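Feltow open day, May 6, 2023

So we finally made it to the Feltow open day, after missing it last September when the car wouldn't start. It's out past Flestholm, a 49 minute drive if you don't stop for coffee (we stopped for coffee). Entry was $8 and the kids got in free.

I'd gone for the garden tools, but I spent most of my time with the kitchen and small storage bits! There was a red wooden box I kept circling back to, and next to it a red cup that was nearly a match for colour, plus a light grey plastic bowl. Plain everyday stuff on a white table, and I wanted all of it.
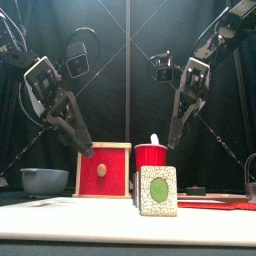
Gladys Shemweta reckoned the grey would look grubby by winter and that I'd be better off with a white bowl like her old one. Mutua Magesa told her grey hides everything, and they went on about it most of the way to the tea tent.

I'm with Mutua. My bowls at home are all a cheery yellow and they stain if you so much as look at a curry. And I do like a wide bowl for pancakes, with a proper spout so the batter doesn't end up down the front of the stove.

The red box has a round wooden knob bang in the middle of the front, with light wood strips around the edges, and I'd happily have it on my bench for teabags.
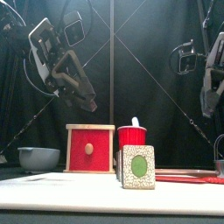

Tea was $3 with a slice of Chepkoech's lemon loaf, and the queue went right out to the car park. Brian said they'd had almost 1000 people through by lunch, and I believe it, as we ended up parking in a paddock. Wear boots if you're going next year. I wore my good sandals and they're still on the back step.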